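JOLVILLE, 18 October 2024. Big news from my little corner of town, and I'm writing this one myself because I couldn't wait for anyone else to do it! Dulleo, the soup night I started in July, is moving into the old Bélanger bakery on the Stadisau road, and we'll be serving there twice a month all winter.

If you've never been, it's simple. You show up hungry, you pay what you can, and you eat whatever got made that day (last time it was barley and leek, and I went back for more). I still like plastic bowls for this, the brighter the better, and I'm not changing that.

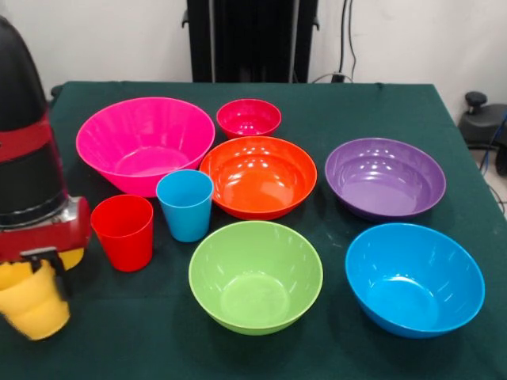
Kanako Shimada told me she'd been hoping for a bigger room ever since the night she ate her dumpling soup standing up in the hallway, and she wants the miso back on the menu. Noted, Kanako!

The bakery kitchen has a proper stove, a deep sink and 2 big ovens, so there will finally be warm bread. We served 367 suppers over the summer out of a kitchen the size of a closet, and I'd like to never do that again.

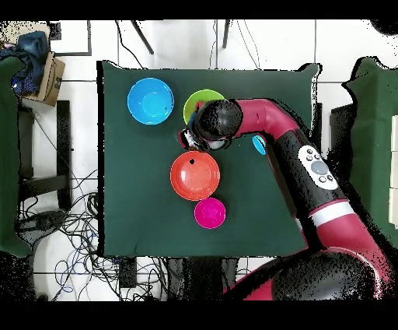
Bowls in Dulleo colors on the green cloth.

Jinfeng Ren is cooking the first night, a tomato and egg soup he's been promising me forever, and Adom Nutsugah follows with groundnut stew. If you've got a family recipe that feeds 20, please write to me.

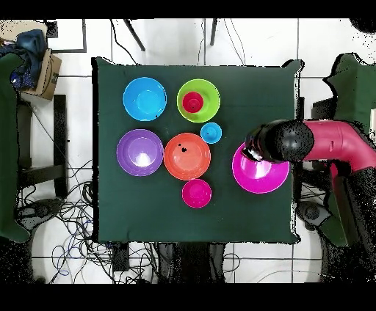 Doors open at six and the soup goes until it's gone. There's parking behind the building, but the lot is small, so walk if you can. Kids are welcome, and there's always a plain broth for the picky ones.

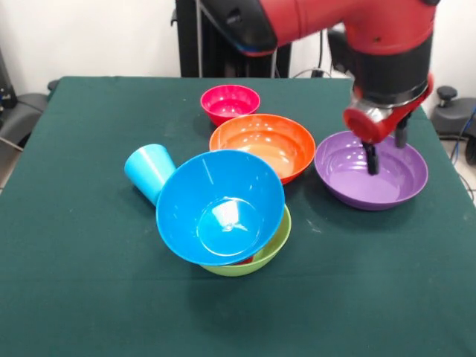
Suggested price is $10 for a bowl with bread, and seconds are free. No tickets, no sign-up, just come on in.

Comments

Przemysław Nowakowski
Will there be a beet soup night? I can bring the beets.

Jenő Szalai
So glad about the bread. Is there a ramp at the back door? My mother uses a walker.

Kanako Shimada
Miso!! See you there.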